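Foros > Periodismo local > Redacción y comunidad

Cómo conseguir que la gente del barrio venga a las reuniones de la redacción (y vuelva)

Iniciado por Soledad Chávez, 8 de marzo de 2019 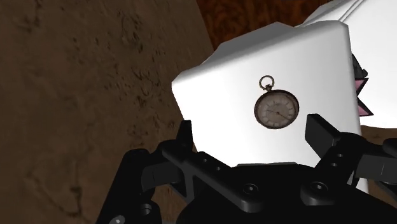 Mensaje inicial

soledad_chavez
Hola a todos. Llevo la edición digital de un semanario de barrio, Filtum, y desde el otoño abrimos una de las reuniones de temas a los lectores. La idea era sencilla: vienen, nos cuentan qué les preocupa, nos dicen qué estamos cubriendo mal y de ahí sacamos reportajes. La primera vez vinieron 12 personas y salí encantada (¡hubo hasta discusión por el carril bici!). La última vez vinieron 3, y una era mi tía.
Tenemos 586 suscriptores al boletín, así que interés hay. ¿Cómo lo hacéis vosotros? ¿Cambiamos la hora, el sitio, el formato? Nos reunimos en la propia redacción, a las siete de la tarde, con una hoja de temas ya repartida.

Respuestas

edi_camargo
Lo de la hoja de temas ya repartida es lo que yo quitaría mañana mismo. Si llego a una reunión y me dan el orden del día cerrado, entiendo que he venido a aplaudir. Nosotros en Hendon empezamos igual y se nos quedó la sala vacía en dos meses. Ahora arrancamos con una pregunta, una sola, y la mandamos en el boletín la semana antes. La que mejor funcionó fue "¿qué le explicarías a alguien que se muda aquí hoy?". Salieron cuatro reportajes, uno sobre el mercado que todavía nos siguen leyendo.

noura_aj
Edivaldo, a mí me pasó lo contrario. Sin orden del día la reunión se la comen dos señores que llevan años enfadados con el ayuntamiento y los demás miran el móvil. Prefiero una lista corta y alguien que modere de verdad, que corte cuando toca.
Soledad, una pregunta: ¿les contasteis a los 12 del primer día qué hicisteis con lo que dijeron?

soledad_chavez
Uf. Pues no. Publicamos dos piezas que salieron de allí, pero no les escribimos. Di por hecho que las verían.

noura_aj
Ahí lo tienes, creo yo. Un correo de cinco líneas, "dijiste esto, publicamos esto", y si algo no se publicó, también se dice por qué.

silviu_s
Voy a ser el aguafiestas. Estas reuniones están muy bien para la foto, pero quien viene es siempre el mismo perfil: jubilado, con tiempo, que ya nos lee. En mi periódico invertimos un año entero y la cobertura acabó pareciéndose a lo que le interesaba a ese grupo. Los chavales del instituto y la gente que trabaja por turnos no pisaron la sala. Yo me dejaría de reuniones y mandaría a un redactor dos mañanas por semana a la parada del autobús.

edi_camargo
Silviu, pero eso es un problema de dónde y cuándo te reúnes, no de reunirse. Nosotros hicimos una en la lavandería de la calle Matei, un domingo no, entre semana, a la hora de comer. Vinieron diez y a ocho no los conocía de nada.

silviu_s
Una lavandería te la compro. Una sala con sillas en fila, no. Y sigo pensando que pedirle a la gente que trabaje gratis de editora tiene un punto feo.

delia_voicu
Entro tarde porque estaba cerrando página. Yo estoy entre los dos: hacemos reunión cada dos meses y el resto del tiempo salimos nosotros. Lo que más nos ayudó fue invitar por teléfono. Sí, por teléfono, como en el siglo pasado :) Cojo a 10 personas que hayan escrito alguna carta o se hayan quejado de algo y las llamo. El que se ha quejado suele venir, y viene preparado.
Ah, y guardería. Una compañera se queda con los niños en la sala de al lado con pinturas. Desde entonces vienen madres que antes ni se lo planteaban.

soledad_chavez
Lo de llamar a los que se quejan me da un miedo horrible y por eso mismo lo voy a probar, tengo una carpeta llena. En abril la hacemos en la cafetería del centro Bismont, que abre hasta tarde, y con una sola pregunta. Noura, el correo lo escribo esta noche. Silviu, lo de la parada lo propongo el lunes no, que estoy fuera, pero lo propongo.

silviu_s
Lleva abrigo. Y ya contarás.

noura_aj
Si puedes, apunta quién viene por primera vez y quién repite. Nosotros no lo hicimos al principio y luego no había manera de saber si estábamos mejorando.

Temas relacionados

- Boletines de barrio: ¿gratis o de pago?
- Moderar comentarios con una redacción de tres personas
- Correcciones: dónde las ponéis y cómo las firmáis
- Plantilla para encuestas a lectores
- Talleres de periodismo en institutos, experiencias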